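Maquette Teresis « La maison du passeur » : mon avis après montage

Trois soirées et un dimanche pluvieux plus tard, elle est enfin terminée, et je crois que je n'avais pas pris autant de plaisir avec une maquette d'architecture depuis mes années d'école ! Le coffret de Teresis reproduit au 1/50 une maison de campagne de l'entre-deux-guerres imaginée pour leur série Pultport : deux ailes en équerre, un escalier d'honneur un peu trop grand pour elle, et ce toit à quatre pans très raide qui lui donne l'air de porter un chapeau.

La boîte contient 400 pièces de carton découpées au laser, réparties sur 18 planches. La découpe est superbe. Les petits bois des fenêtres, que je redoutais (j'ai encore en tête un kit Galico où un sur deux cassait), se détachent avec une simple pression de l'ongle. Prévoyez quand même une lame neuve pour les corniches, dont les attaches sont plus épaisses.

Ce qui m'a vraiment emballée, c'est la logique du montage. On commence par les murs de refend, on pose les planchers, et les façades viennent seulement ensuite se plaquer sur cette ossature. On comprend en le faisant pourquoi le salon est décalé par rapport à l'entrée, et comment l'architecte a glissé un couloir de service derrière la bibliothèque sans que rien ne se devine du jardin. La notice consacre d'ailleurs 5 pages à la distribution des pièces, avec des coupes très lisibles.
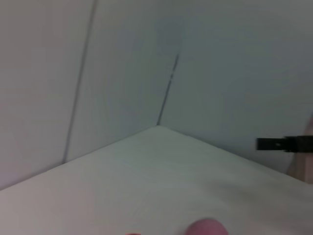

Surface blanche et angle des deux parois.

Côté collage, une colle vinylique à prise rapide suffit partout, sauf pour les garde-corps où j'ai préféré un gel. Attention à l'étape du bow-window : le texte demande de fixer l'appui avant les montants, et le schéma montre l'inverse. Suivez le schéma. J'ai suivi le texte, j'ai tout décollé, et il reste une petite trace à gauche que je suis seule à voir (enfin, j'espère).

Le toit mérite un mot à part. Les quatre versants se rejoignent sur un faîtage minuscule, et l'ajustement est d'une précision étonnante, sans le moindre jour aux arêtiers. Les souches de cheminée s'emboîtent à sec, si bien qu'on peut retirer l'ensemble pour montrer l'étage à ses invités. Les miens ont eu droit à la visite complète, combles compris !

Deux regrets tout de même. Le carton du socle est trop mince et gondole dès qu'on peint le jardin à l'acrylique. Et j'aurais aimé une feuille de briques imprimées pour le soubassement, comme dans le coffret Oyelaran, même en option.

Il n'y a eu que 3000 exemplaires de ce premier tirage, donc regardez aussi du côté des boutiques de musée. Pour ma part, j'attends la gare de Pultport, annoncée pour mars, et j'ai déjà fait de la place sur l'étagère.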